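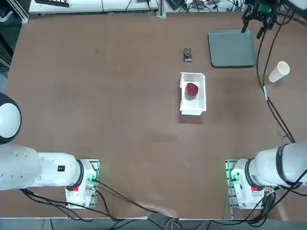

The two-arm test table at the Irnholm lab, with an apple in the white bin.

Researchers at Irnholm have released results from a training method that lets a robot arm learn a pick-and-place job from fewer practice runs. The method, called Biltadness, was described in a paper posted on 7th July.

The group, led by Ainhoa Pacheco, recorded 1,562 runs on a pair of table-mounted arms. In each run an arm had to move an object between a bin and a shallow tray while other items lay nearby. The software then sorted the runs by how much each one differed from those already in the set, and kept only the ones that added something new.

A controller trained on the sorted set finished the task as often as one trained on every run, the paper says, and training took 43 percent less time. The gap was widest with round objects, which tend to roll when a finger touches them off center.

"We had been recording the same motion over and over," Pacheco said. "Most of it could go and the arm did no worse."

The method uses views from above the table and from the wrist — the wrist view counts for more once the gripper is close to the object. Coauthor Genalyn Layug said dropping the wrist view hurt results on all nine objects in the test set, with fruit affected most.

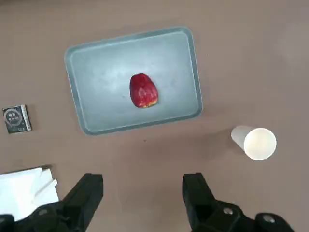
Next steps

The lab plans to repeat the work on a second setup at Hamada, where the lighting is less even. Clokoslow, which paid for three years of the project, will get early access to the code. Layug said a public release would follow once the Hamada runs are finished. Tests in which both arms handle the same object began in June and are not part of the paper.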